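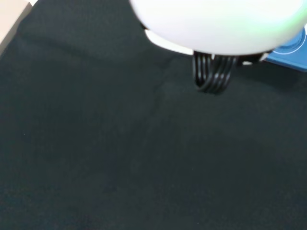

Pirholm Rovers have appointed Melina Sotiropoulos as head coach, the club's third of the season and, the board hopes, its last until at least the summer. She inherits a team whose league position, drawn on a chart, would follow the loop of black ribbed cable in the photo: down, along the bottom for a bit, then up again. The club would like more of the up.

Sotiropoulos, 44, joins from Tornance, where she took a part-time squad to two cup semifinals and lost both on penalties. She has asked that penalties be practiced here from the first morning.

"I watched the last six matches on video, some of them twice," she said. "The defending is brave. I would like it to be closer to the other team's forwards."

Club president Sebastián Henríquez said the search had been thorough. "We spoke to several strong candidates, and Melina was the one who called back," he said. He also confirmed that captain Iara Bravo has signed a new contract through next season, ending a negotiation that mostly concerned her parking space.

Assistant coach Ibsa Araya, who ran the team for three matches and won one of them, stays on and has returned the big office.

Sotiropoulos takes charge for the home match against Retamal. The club record crowd of 2,829 is thought to be safe, but almost 400 tickets have been sold and the pie stand has been warned.

Press contact: Agustina Domínguez, Pirholm Rovers media office.

March 26, 2021 | By Pirholm Rovers Media

Filed under: Club News, First Team

We use cookies to improve your visit. By continuing to browse this site you accept our cookie policy. OK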